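Why I'd still pick up the gripper

I've been going back and forth with people about this for months, so I might as well write it all down in one place. My position is that if you want a robot to learn a household chore, you should put a gripper in a person's hand and have them do the chore. Driving the robot from across the room with a pair of controllers is the other way, and plenty of smart folks swear by it. I did too, for a while.

My first job in this line was at a small outfit called Aaltonen, where everything was remote control. You stood at a station, moved two handles, and the arms copied you a beat later. The first week I could barely get a door open. You pull on a cabinet door in real life and you don't think about it at all, your wrist just follows the arc. With the handles I'd pull straight back, the arm would pull straight back, the hinge would disagree, and the whole thing would fault out. Then somebody had to walk over and reset it. We got 795 usable demonstrations out of that setup in October, and I remember everybody being pretty happy with the number!

When I moved over to Rasar we did the same kinds of chores with handheld grippers, and our first full month came to 2715. Same size crew, more or less the same shelves and drawers and doors. Now, I know a big pile of demonstrations isn't automatically a good pile. But speed wasn't even what sold me. It was how people moved. They reached into a cupboard the way they'd reach into their own, a little sloppy, a little quick, shifting their feet to get a better angle. 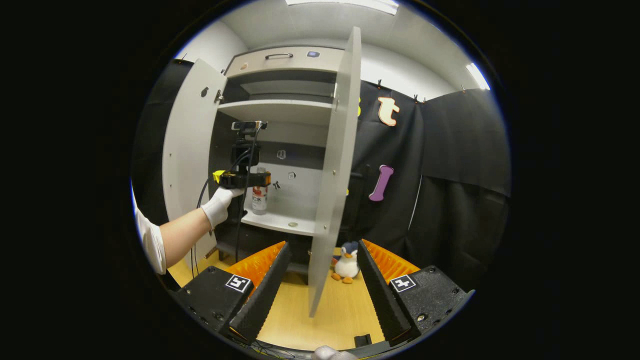 And the feet matter a lot more than I expected. So much of putting something on a low shelf is deciding where to stand before you ever touch it. Too close and the door has no room to swing. Too far and you're stretching, and your hand comes in at a goofy angle. At the remote station the robot's base was parked for you, so that whole decision never made it into the data. With a gripper in your hand you make it every single time, usually without noticing.

Chia-jung Shih, who trained me at Rasar and has way more patience than I do, thinks I oversell this. Her argument is that a person's arm can get into places the robot's arm can't, so some of those lovely natural motions are useless the minute you hand them to the machine. She's right about that. I've watched a policy try to follow somebody's bendy elbow move around a door and just jam itself against the side panel. With remote control you can't make that mistake. If the robot can't do it, you can't demonstrate it, end of story. I don't have a great comeback, except that we can filter out the impossible ones afterward and still come out ahead.

The other thing she brings up is feel. Good remote rigs push back on your hands, and the cheap ones don't. Most people I know have only ever used the cheap ones, which is probably why they complain the way I do. I tried a nice one at a workshop in Vullcombe last year and, okay, it was fun. I could feel a drawer hit its stop. I'd still bet it costs more than anyone I work for is going to spend on cupboards.

What bugs me is when the comparison gets made with tasks that suit one side. The Hindus project – great team, I've stolen plenty of ideas from them – ran 800 trials stacking blocks on a bench and decided remote control was cleaner. Sure, on a bench! The arm is bolted down and nothing has a hinge. Give me doors and a shelf down by my knees and let's run it again.

I'm not saying throw out the handles. For anything heavy or hot, or when the robot needs to learn how to recover from its own dumb mistakes, I'd want somebody driving the real arm. We do a bit of that at the end now, after the handheld work is in, and it helps. I just wouldn't start there anymore, and if you're setting up a room this summer and can only afford one or the other, get the grippers and spend what's left over on more cabinets.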